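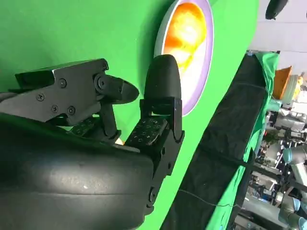

Wrist view with the fingers at the bowl, green table.

Frequently asked questions about our example collecting

I get the same handful of emails every month, so I've put my answers in one place. I'm Godelieve, and I run the collecting side of Pomdale, our project on teaching arms to handle everyday things on a table.

What counts as one example?
One go at one task, start to finish, with the wrist video and the joint readings saved together. If the operator stops for a sip of coffee halfway through, I throw it out and we go again. (Sorry, Bram.)

How many do you have so far?
1,217 for the bowl task as of July. I was hoping for 1,000 by then, so I'm pretty happy!

Why a wrist view?
You get the fingertips and the thing they're going for in the same shot, and the learner needs that badly when things get close. The downside is that the view swings all over the place – some people can't watch our clips for long without feeling a bit seasick.

Don't you worry about glare?
A little. Pale bowls under bright lights blow out to white on the inside, and the orange and yellow thing in this one has a washed-out middle too. I keep clips like that. Whatever we train will have to work under bad lights at some point, and I'd like it to have met them before.

Do you tidy up the background?
Nope. Cables, boxes, other arms, whatever is next to the table stays put. Bram Hoekstra wanted curtains all the way round and we argued over that for most of a spring.

Do failed tries go in?
Yes, with a label. We use 2 labels, "done" and "not done", and I gave up on anything fancier after we kept disagreeing about what "nearly" meant.

Can I come and drive the arm?
Please do! Sessions are at our Drernholm room, mornings only. New people get 2 practice rounds that don't get saved, and then it's for real. Long sleeves are fine – dangly bracelets aren't.

Can I have the data?
Not yet. Filtitia is still checking the file format with me. Write to me and I'll add you to the list.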